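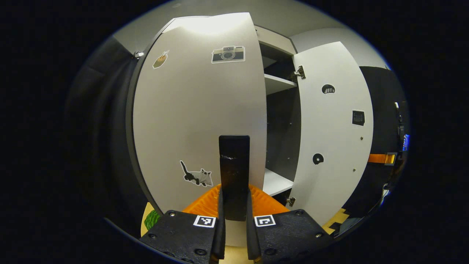 Urnberg housing office bets on cabinet doors to end kitchen complaints

8/14/20

The Urnberg housing office says its shared kitchens will be tidier by December. The plan is to give every tenant a closed cupboard and stop arguing about who left the rice out.

Under the scheme, 114 kitchens in the Indbridge blocks will get tall white cabinets with two hinged doors and plain shelves inside. The supplier, Kultine, has quoted $300 a unit before fitting. Tenants may put stickers on the doors, a point the office's two-page notice makes twice and seems rather proud of. A cat sticker or a picture of an old camera is supposed to help people remember which cupboard is theirs.

Whether it will do much for the mess is another matter. The office tried open racks in the same buildings a few years ago and promised much the same thing. Those racks are now mostly in the basement at Maes Street, and the complaints kept coming. A door hides a badly stacked shelf. It does not stack it.

Kamala Suvarna, who has lived in the Indbridge blocks for 16 years, went through the notice with a pen and found plenty to circle.

"They talk about doors for a page and a half," she said. "I want to know how deep the shelves are. I have a stockpot. Does it go in or does it live on the floor again?"

The notice does not give a shelf depth. Asked for one, the housing office said final measurements would be "confirmed at installation," by which point the cabinets will have been paid for.

There is also the matter of where the doors go when they are open. Several of the kitchens are narrow, and two wide doors swung out at the same time could block the way to the sink. The office said tenants would be encouraged to open one side at a time. It did not say how.

The case for the cabinets rests largely on a survey sent to 700 tenants in the spring. The office says a clear majority asked for "more enclosed storage," but it has not released the questions or said how many forms came back. Suvarna said hers offered a choice between enclosed storage and no change.

She ticked enclosed storage. She would still like to see a tape measure.

Fitting is due to start on the lower floors, and tenants have been asked to clear their food and dishes beforehand. The notice does not say where they should put them.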